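Laundry corner at Paltora to be cleared

Monday, September 17, 2018 - Storage in the Paltora laundry corner is being sorted before the floor is resealed. Items left after 5 days go to the Drakos depot.

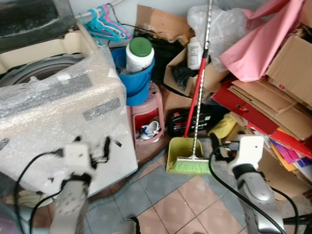
Bucket, stool and boxes in the storage corner.

The washing machine stays on site. Markos Tsoukalas is taking claims for stored goods in room 228. 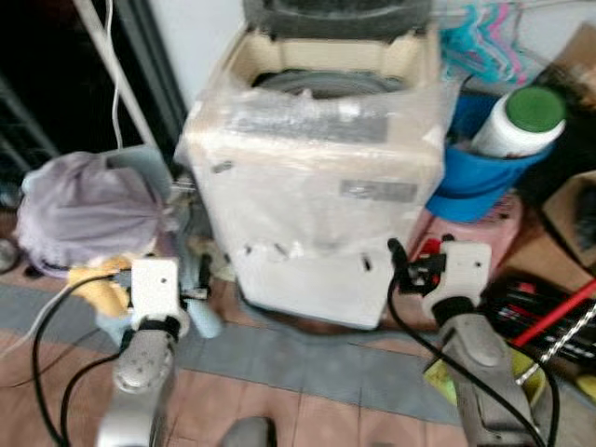
The top-loading washer under clear plastic.

Resealing covers 30 square meters.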